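Jan 30, 2020
Marbling notes, Birkness bench

Back on the Filtcombe endpapers after a good long gap, and I had to read over my own pages from last March to remember where I'd gotten to with the size. I left myself very little to go on, so I'm trying to be more generous this time, for my own sake and for whoever picks up the book after me.

Mixed the carrageenan at 7 grams to 1000 ml, cold water, in the old blender, and let it stand overnight with a cloth over the top. It was thicker this morning than I like, a bit like egg white that has been thinking about becoming a pudding, but it loosened up with stirring and the bubbles came off nicely with newspaper strips. I skimmed it again before every sheet (yes, every one, I have learned that much!).

The Ondier blue is still the bossy color of the set. One drop and it runs clear to the edge of the tray and shoves everything else into veins. I cut the gall down by half and it behaved better, though the ocher then looked as if it had never met any gall at all and sat in small sulky dots. Put the ocher down first after that, then the blue, then the cream, and the balance was much closer to the old sheet we are matching.

Paper was the Rugemalira text weight, alumed the evening before and dried under boards. I did 5 sheets. The first two lost color in the rinse, mostly along one long side, and I suspect I was stingy with the sponge there. The others held. For the combing I went up and down the long way, then across, slowly, and the slow pass makes such a difference to the tips of the pattern. 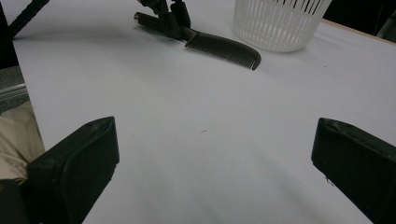
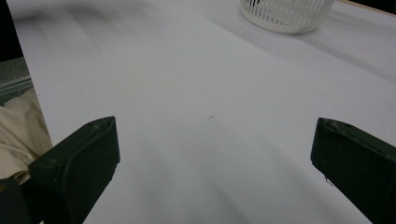 White table.

Added in green pencil on the facing page: try the alum a little warmer before you blame the sponge. I had the same pale stripe down one side all last winter and it cleared up when I stopped letting the solution get cold between sheets. Also, your blue may want a day to settle after you change the gall, it always did for me.

Well, that is very welcome, and I hadn't thought of the cold at all. The back room is chilly first thing and the alum jar lives right under the window, so I've moved it over to the shelf by the sink. I'll do the next lot of paper in two halves, one with the alum warmed in a pan of hot water and one the way I did it this time, and mark the corners in pencil so they can't get mixed up.

The size has been covered and put in the fridge. It should keep for 2 days, maybe a touch longer, but please smell it before you use it. Tray is rinsed, no soap. We're getting low on cream, and there is only a spoonful of gall left in the brown bottle, so somebody please put both on the order sheet if I forget.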